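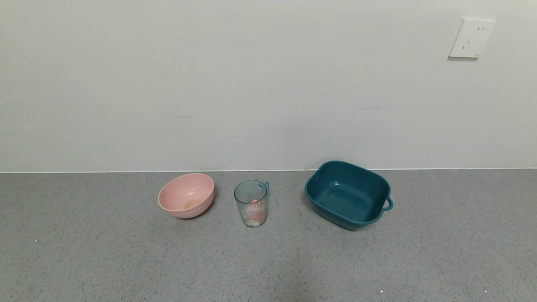 Prendale Home Bakers > Bread > Sourdough
Thread: Rye starter in a cool kitchen, who's doing it?

loafandorder
Posted April 21, 2018

Okay, I have to tell somebody and my family has stopped listening. I baked my first 100% rye that I'd happily serve to company! Crumb was moist but not gluey, it sliced thin after a day of rest, and the smell when I unwrapped it – wow. Sort of malt and apples.

Background for anyone who missed my moaning in January: I moved into a place where the kitchen sits at 60 degrees most of the winter. My old wheat starter sulked the whole time. So I switched it over to whole rye, fed it once a day, and kept it much stiffer than I was used to. It took 14 days before I trusted it, and since then it has been a champ.

What I'm doing now:

Starter, 50 g
Whole rye flour, 500 g
Water, 430 g, nice and warm
Salt, 10 g
A spoonful of molasses if I feel like it

Half the flour goes in with the starter and most of the water the night before. In the morning, everything else, stir it into a paste, scrape it into a greased pan, smooth the top with a wet spatula, dust with flour, and wait for little cracks and pinholes. Hot oven to start, then turn it down for the rest of the hour.

Who else is baking rye? I want to hear everything. Flours, pans, seeds, all of it.

crumbsnatcher
Reply #2

Congratulations!! All-rye is such a great club to be in. No kneading, no shaping, no scoring, and you eat it for a week.

Try scalding part of the flour next time. Pour boiling water over a fifth of it, stir, cover, let it cool all the way down, then mix it in with the rest. You get this sweetness that's hard to believe came from plain flour. I add caraway to the scald so it softens.

Wiremu Dunstan
Reply #3

Good looking formula. I'd quibble with the stiff starter, though. For rye I like it loose, equal weights at the very least, and I've had better rise from it every time I've compared. A stiff rye starter gets sharp on me. Vinegary. If you like that, carry on, but if your loaf ever tastes like a pickle, that's where I'd look first.

Also 60 degrees is fine for keeping a starter but I wouldn't build the overnight sponge at that temperature. Put it in the oven with the light on.

loafandorder
Reply #4

Wiremu, I tried the oven light and it got too warm in there! The sponge had collapsed by breakfast. Maybe my bulb is a beast. I wrap the bowl in a towel and stand it in a cooler with a jar of hot water now, and that's been perfect.

I will try the loose starter. I'm stubborn, but I'll try it.

crumbsnatcher, scald is on for the weekend. Do you count the boiling water as part of the 430?

crumbsnatcher
Reply #5

Yes, it all counts. Hold back a splash at the end though, scalded dough can look dry and then suddenly turn into soup.

muffin_tin_mary
Reply #6

Going to disagree with Wiremu a little. I've kept mine stiff for years and it's mild as anything. What made mine sour was stretching the feedings. When I skipped days, pickles. When I fed it on time, lovely. I don't think it's the water.

Wiremu Dunstan
Reply #7

Could be both. Feed a stiff one small and late and you get the worst of it. But I'd still ask anyone to run the two side by side from the same jar before they tell me there's no difference. Same flour, same day, same shelf. I did that with three batches and could pick them out with my eyes shut.

muffin_tin_mary
Reply #8

Three batches in your kitchen with your flour. I'll do it in mine and report back. Loser mails the other one a loaf.

Wiremu Dunstan
Reply #9

Deal. I like seeds on top.

hank_in_prurkesance
Reply #10

Hi all, long time reader, first post. Has anybody used the medium rye from Karagiannis? It's the only rye I can get without a long drive, and the bag just says "rye." I've made the recipe from the pinned thread with it twice and both times had a gummy stripe along the bottom.

loafandorder
Reply #11

Welcome, Hank! Same flour here, and I love it. My gummy stripe went away when I did two things: baked longer than I thought was sane, and left the loaf alone for a full 24 hours after. I know. It's torture. But rye keeps setting up long after it feels cool.

If you have a probe thermometer, I pull mine at 208. I use a Lorkix, a cheap little thing that lives in the mug with my wooden spoons.

crumbsnatcher
Reply #12

Hank, what are you baking in? Glass pans gave me that stripe. I switched to plain dark metal and it was gone the next bake.

hank_in_prurkesance
Reply #13

Glass! It's my mother's old one. And I cut both loaves while they were warm, so I guess I'm guilty on every count. I'll borrow a metal pan from next door and sit on my hands overnight.

muffin_tin_mary
Reply #14

Don't throw out the gummy ones, Hank. Slice them thin, dry them in a low oven until they snap, and put butter and smoked fish on them. Or crumble them into your next dough. Old bread soaked in water and squeezed out makes the next loaf even better – darker, and it keeps longer. I never bake rye without some of the last one in it anymore.

loafandorder
Reply #15

Old bread in the new bread! Okay, that's going on the list after the scald. How much do you use, Mary?

muffin_tin_mary
Reply #16

A good thick slice per loaf, dry weight maybe 60 g. Toast it dark first. Go past where you'd want it for breakfast.

hank_in_prurkesance
Reply #17

Update: metal pan, extra 15 minutes, waited until the next evening. No stripe!!! I've eaten four slices standing up. Starting a scald tonight. Does the caraway go in whole or crushed?

crumbsnatcher
Reply #18

Whole! And toast it first if you've got the patience.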